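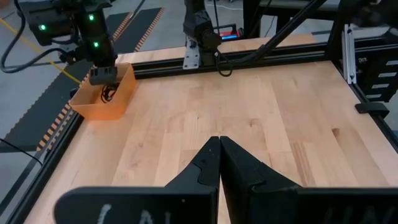
Rondau town council has voted to keep its public noticeboard, two months after announcing that it would be replaced by an app. The app, Mamus, was launched in July with a ribbon and a tray of pastries, and had by last night attracted 16 users, several of them councillors. The board, meanwhile, went on filling up with lost cats, choir practice and a long-running argument over hedges. Supporters of handwriting were cheered by the result. White lettering on something black, even when it is faint and only a few characters can be made out, still gets people leaning in for a closer look, which is more than Mamus has managed.

The motion to save the board was brought by Ermira Kos, who collected 200 signatures by the simple method of pinning a sheet of paper to it. "I did try to start the petition on the app," she told the meeting. "It asked me for a password, then it asked me for another one."
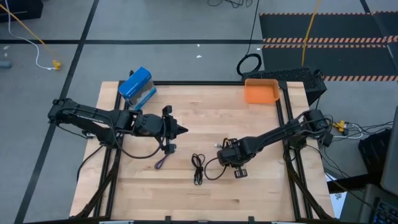
A wooden butcher-block tabletop with a purple strap resting on it.

Vergara, the firm behind Mamus, said it respected the decision and would be releasing an update. The council will pay 47 pounds for a new pane of glass and a lock, the old key having been missing for longer than anyone at the meeting cared to say.

The hedge argument resumes on the left-hand side of the board, under the bus times.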